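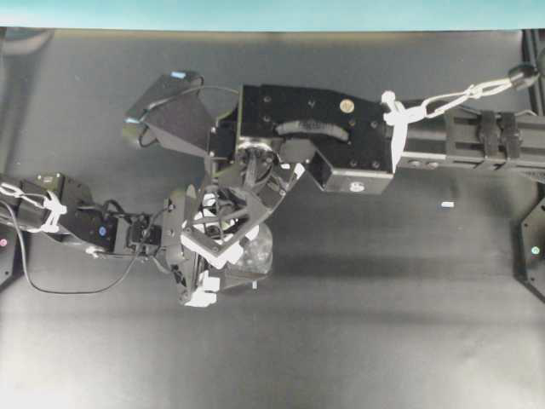 A list member wrote:

> I read the Wanduson note twice and I am still not convinced. You say the
> labels for transparent objects come without any person drawing them. But
> a clear cup has almost no color of its own. Most of what the camera gets
> is the table behind it and the lamps in front of it. If I rotate the cup
> the reflections change, and if I move the lamp they change again. So what
> does the network learn, the cup or the room? We tried something similar
> with depth images and the depth was full of holes exactly where the
> plastic was. Also please tell us how many clips you used, I could not
> find it in the text.

Thread index Previous Next Reply Archive
80 views 2 replies

Hello all,

Thank you for the careful reading. The number of clips was in the appendix of the first draft and we lost it when we shortened the note, so this is our mistake. There are 80 clips, all recorded in the Peten lab in Drulovville, and from them we keep 2000 frames for training. The older set, which was labeled by hand, has 1000 frames. Both are tested on the same 200 frames, and these were labeled by hand and were never used for training.

Now to the main question. We do not use depth at all. The method depends on one simple fact about the wrist camera. When the gripper holds an object firmly and the arm moves, the object stays at the same place in the image. The background moves, and the reflections slide over the surface, because the lamps stay where they are. So for each clip we compute how much every pixel neighborhood changes during the motion. Edges that stay are candidates for the object. Edges that travel are taken as room or reflection.

The gripper itself also stays, of course. We remove it with a mask made one time from the open gripper and then corrected for the finger opening.
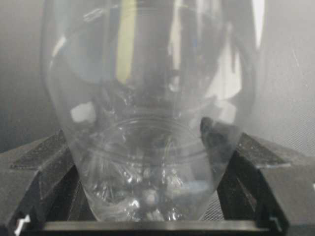
Fig. 1: Wrist view of a clear cup between the fingers, with the rim of a second cup inside it.

Nested cups were the first case where we were not satisfied. The inner rim is a good stable edge, often stronger than the outer wall, and the early version of Malik (our labeling script, for those who are new on the list) closed the contour there and threw away everything above. We now require that the contour touches the finger pads on both sides before it is accepted. This is a crude rule but it repaired most of the bad labels.

You are right that some reflections do not travel enough. A reflection of the gripper's own parts in the cup wall is the worst kind, since the gripper moves together with the cup and the dark shape stays almost fixed. We cannot separate this by motion. What we do is regrasp: the same cup is put down, turned a little and taken again, and only edges which agree in both grasps are kept. It makes the recording slower and I would be glad to hear a better idea. 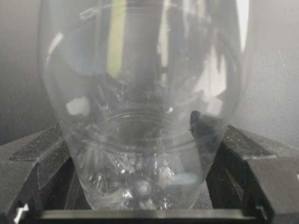
Fig. 2: Wrist view with small shiny objects at the base of the cup and a narrow yellow streak near the top.

Contents of the cup are another problem. If they are free to shift, they break the assumption inside the lower part, and there the change score becomes very high. At first we discarded such clips. Later we saw that the outer wall was still clean, so now we fill the closed contour and do not look at what is inside. For the policy this is enough, it needs to know where the container is and does not need to know what is in it.

About the result: on the test frames the network trained with our labels finds the upper wall of the cup better than the one trained with hand labels. On the base it is a little worse. I believe the people who labeled by hand were guessing at the upper wall, where it is very faint, and each one guessed differently. But I have no proof of this and I would not like to see it cited as a finding.

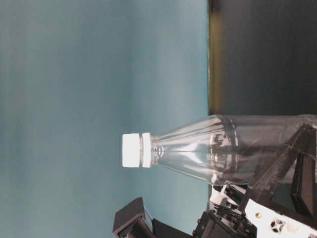 For the fixed camera the trick does not work directly - the object moves in the image together with the arm. We tried to project the wrist contour into the fixed view with the known arm pose. With bottles it was acceptable near the neck and poor along the body, and the error grows when the calibration is some days old. I think the calibration is the weak part and not the labels. We plan to repeat it with a fresh calibration before each session.

So, does the network learn the cup or the room? Inside our room I can say the cup, with the exceptions above. In another room I do not know yet. If you still have your lamps and your cups, I can send you the weights and the Malik script, and you can test on your side. It needs only the wrist video and the joint log, both with the same clock. Please check the clock first, we lost almost all of January because of an offset between the two.

One small correction to the note: in the section about training, "frozen background" should be "moving background".

With best regards from Drulovville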